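21 Mar 2022

Stone care trials, batch 7 of the sealer. Writing this up before I forget, Vikas has the scale until lunch so no weighing done yet.

Carried over from Friday: tiles 1 thru 3 sat under lemon juice for an hour. Tile 1 (bare) etched as expected, dull ring you can feel with a fingernail. Tile 2 (Skavton, one coat) etched, smaller ring. Tile 3 (Skavton, two coats) also etched, pretty much same as 2. So second coat buys us nothing on acid. Not a surprise, it soaks in, it doesn't sit on top. Would like the Nastidari people to stop putting "acid safe" on the draft label until we have something that backs it up. Told Areti, she is writing to them.

Oil is a different story. Olive oil drop, left overnight, wiped with plain paper towel. Bare tile has a dark spot, clear as day. One coat: faint shadow, gone by morning after a baking soda paste. Two coats: nothing I can find even with the lamp held low. So two coats for oil, and we say so on the sheet. Repeat with sesame oil and with that hand cream that ruined the sample in August.

Dry time. The can says 3 hours between coats. Our bench tile was still tacky at 3, a towel left lint on it. Heater was off in the shop all weekend tho, so could be just cold. Need to redo with the heater on and write the temp down this time (my fault, the column is blank on the last two pages).

Re-polish of the etched ones: started tile 1 at 600 grit by hand, wet, small circles. Too slow. Also I went past the ring and now there's a low spot, catches the light when you tilt it. Lesson again, keep the pad flat and wider than the damage. Tile 2 I'll leave for Vikas, he has a better hand for it. Rinse the slurry off before changing grit, dont just wipe it.
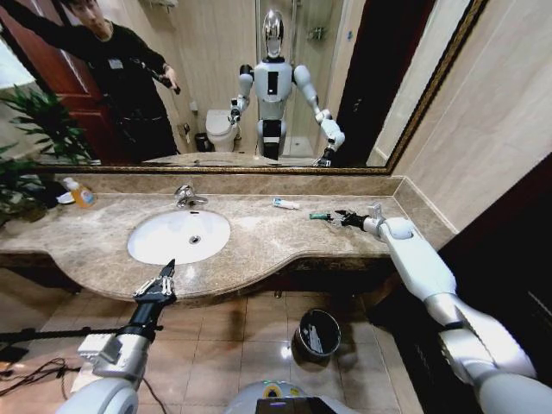 Next thing is the coverage question, which keeps coming up and I keep dodging. Our tiles are all square and flat, so the sealer goes on even and everybody is happy. Customers don't have tiles. A marble counter with a front that curves out, like the long beige and brown one under the mirror in that bathroom, needs its own line in the instructions: do the flat first, then the front edge as a separate pass with a nearly dry pad, otherwise it runs down and dries in drips underneath. I tried it on the rounded offcut from Xu and got drips the first time, none the second with the pad wrung out. Also brown veining hides missed patches something awful. On the Xu piece I only found mine by flicking water on and watching for where it went dark. Put the water test in the sheet, at the end, before the "full cure" part.

Haze. Left the excess on half of tile 5 for 33 minutes on purpose. Sticky film, came up with more sealer and a clean cloth, then buff. Did not come up with water. Did not come up with dish soap either, which just smeared it. Areti thinks mineral spirits would be quicker but I don't want to tell homeowners that, small rooms and no window half the time. Sticking with more sealer.

Pads: the Plutwood ones shed. White fluff on every dark tile. Switched back to old T-shirt and it was better. Ask for a refund or use them up on the wood jobs, don't care which.

To do
- weigh tiles 4, 5, 6 once scale is back, before AND after sealing
- heater on, redo dry time, write the dang temp
- sesame oil, hand cream, also toothpaste (Areti's idea, good one, it's a mild abrasive so might dull the polish on its own)
- hard water spots, haven't even started
- second rounded piece from Xu if they have one with a tighter curve
- label wording, wait for Nastidari to anwser

Lid on can 2 isn't closing right, there's a skin on top already. Use it up first or toss.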